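The cult of the clear desk

Every few years the office rediscovers tidiness. A memo goes round, usually on a Thursday, usually after lunch, and by the following week the mugs have gone, the postcards have gone, and someone has moved your stapler to a shared cupboard on another floor. We are told that this will help us think. I have now been through it at three employers and I would like to see the evidence.

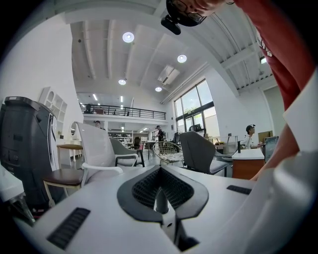 Normunds Mockus

The latest round reached me in October, when the company I do most of my work for, which occupies two floors of a former print works in Udby, hired a consultancy called Kiltel to look at how we use our space. Kiltel sent a pleasant pair of people who walked about with tablets for a fortnight. Their report ran to 67 pages. I read all of it, and I suspect I am in a small club.

The report's main finding was that our desks had things on them. It put this rather more grandly, in terms of "surface occupation", and gave us a score of 29 out of 100. What the score measured was never quite explained. There was a chart with a dot for us and a dot for a firm in Ciltdale that had done the programme the year before and now scored much better. Better at having empty desks, that is. Whether the firm in Ciltdale was making more money, or keeping its staff longer, or getting its letters out on time, the chart did not say.

I rang them. I have an old colleague there, and she told me that the desks were indeed very clear. She also told me that the boots of people's cars were very full. Papers, spare shoes, a desk lamp, a box of reference books that she carries in on Mondays and out again on Fridays. The clutter had been moved into the car park, where it did not count.

I don't dislike order. I like a sharp pencil and I put my keys in the same bowl every night. My quarrel is with the leap from "I can find my keys" to "a bare surface makes a better mind", which people make without appearing to notice that they have left the ground. When you ask for the reasoning you get one of two replies. The first is a picture of a famous person at an empty desk. The second is the word "studies".

I have gone looking for the studies. Some of what I found was sensible and modest: people who can't find a thing waste time looking for it, people who are interrupted a lot do worse at fiddly jobs. I had no argument with any of that. But a lot of the material quoted in reports like Kiltel's is a survey in which workers are asked whether they would feel calmer in a tidier office. Of course they say yes. Ask me if I would feel better with a new kitchen. I would say yes to that too, and it would tell you nothing about my soup.

The mess that looks like a system

There is a man two desks along from me called Haque who has kept the same heap of paper to the left of his keyboard for as long as I have known him. It offends everybody. It offends me, a bit. But ask him for the letter from the drainage people and his hand goes into the pile at more or less the right depth and comes out with it. The bottom is old, the top is new, and the things he uses keep rising because he puts them back on top. He never designed this. It is what a pile does if you leave it alone.

Under the new rules Haque's pile was scanned and put in folders. The folders have sensible names. He now takes longer to find anything, and when he does find it he prints it out, and you can guess where the printed copy goes until the evening check.

Yes, we have an evening check. At five to six someone comes round with a form. I asked what happened to the forms and was told they were kept. I asked where, and it was in a pile.

Defenders of the clear desk will say I am picking silly cases, and perhaps I am. They will say that visitors come through, that private papers should be locked away, that the cleaners can't wipe under a heap. Fair points, all of them. If Kiltel had written two pages saying "please lock up anything private and give the cleaners a chance", I'd have signed it and gone home. But you can't charge much for two pages. So a bit of plain housekeeping gets dressed up as a theory of concentration, and the theory then has to be obeyed in places where the housekeeping never applied.
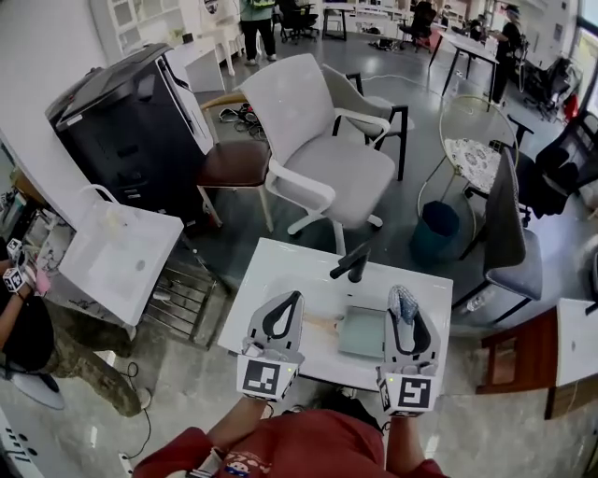

What gets lost

My bigger worry is harder to put in a chart. A desk that somebody has settled into tells you things. When I started in Udby I learned who did what by walking past. The woman with the wall of paint cards was the one to ask about colour. The man with 9 dictionaries was the one to ask about anything else. Nobody had to draw me a plan of the department, as I could see it from the corridor. A new starter this autumn told me she had spent her first month sending polite messages to the wrong people.

There is also the plain matter of whose place it is. Most of us spend something like 47 weeks of the year at work. To be told that you may leave no trace of yourself there, down to the postcard from your sister, is a message, whatever the memo says it is. It says that you could be swapped for someone else by morning and the desk would look the same. Managers who write these memos tend to have an office with a door and a photograph of their dog.

I may be wrong about some of this. It could be that in a year our score is up, everyone is calm, and work is pouring out of the building. I would be glad to see the figures, and I have asked for them twice. What I was sent the second time was a link to the same 67 pages, with a note asking me to delete my own copy to save space.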